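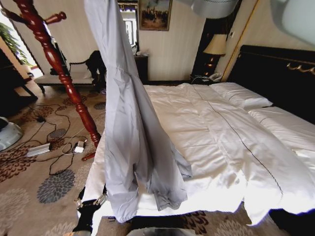 렐트빌 호텔 허가 비리, 항소심은 서류 싸움이 됐다

렐트빌 시청 전 인허가국장 마르턴 데스메트의 항소심 기록은 1,421쪽이다. 1심에서 그는 호텔 개발사 브렐리어로부터 편의를 제공받고 용도변경 허가를 내준 혐의로 징역 2년을 선고받았다. 자문료 명목의 돈을 받은 혐의는 무죄였다. 양쪽 모두 항소했고, 8월 들어 기록이 항소법원으로 넘어갔다.

쟁점은 객실이다. 검찰은 데스메트가 브렐리어 소유 호텔에서 41박을 무상으로 묵었다고 본다. 1심 재판부는 숙박 사실을 인정하면서 허가 결정과의 대가 관계도 일부 인정했다. 변호인단은 숙박비가 나중에 정산됐다고 주장한다. 정산을 맡았다는 회사가 그라투스다. 직원이 없는 서류상 회사에 가까웠고, 대표는 1심 증인 신문에서 장부를 보관하지 않았다고 말했다.

그라투스의 계좌 내역은 수사 막바지에야 제출됐다. 전체 거래 647건 가운데 호텔로 나간 송금이 어느 것인지를 두고 양측의 표가 서로 다르다. 검찰 표에는 숙박비로 볼 만한 송금이 없다. 변호인 표에는 '시설 이용'이라고 적힌 항목이 숙박비로 분류돼 있다. 1심 판결문은 이 항목을 한 문단으로 처리했다. 항소이유서에서 가장 길게 다투는 부분이 바로 그 문단이다.

허가 과정도 다시 도마에 올랐다. 브렐리어가 호텔을 증축한 부지는 원래 창고 용지였다. 담당 부서는 처음에 반려 의견을 냈다가 국장 결재 단계에서 조건부 승인으로 바꿨다. 의견이 바뀐 경위를 적은 메모는 남아 있지 않다. 당시 실무자는 법정에서 구두 지시가 있었다고 증언했지만, 날짜를 묻는 질문에는 답하지 못했다.

무죄가 난 자문료 부분은 검찰이 더 어려운 처지다. 돈은 만이라는 컨설팅 업체를 거쳐 데스메트의 친척에게 갔다. 1심은 그 돈이 데스메트 본인에게 돌아갔다는 증거가 부족하다고 봤다. 검찰은 친척의 진술조서를 새 증거로 신청했고, 변호인단은 1심에서 낼 수 있었던 자료라며 기각을 요구하고 있다.

2024년 8월 30일 금요일에 열린 준비기일은 짧게 끝났다. 재판부는 양측에 계좌 분류표를 하나로 합쳐 오라고 했다. 합의되지 않는 항목은 따로 표시하고 근거 서류의 쪽수를 적으라는 주문도 덧붙였다. 증거 신청에 대한 판단은 다음 기일로 미뤘다.

시의회에서는 별도의 논의가 진행 중이다. 국장 한 사람의 결재로 반려 의견을 뒤집을 수 있게 한 규정을 고치자는 안이 올라와 있다. 개정안은 의견이 바뀔 때 사유서를 의무로 남기게 한다. 일부 의원은 재판이 끝난 뒤 처리하자는 입장이다.

데스메트는 보석 상태로 재판을 받고 있다. 호텔은 지금도 영업 중이며, 증축 허가의 효력은 항소심에서 다루지 않는다. 허가 취소를 구하는 주민들의 행정소송은 형사 판결이 확정될 때까지 멈춰 있다.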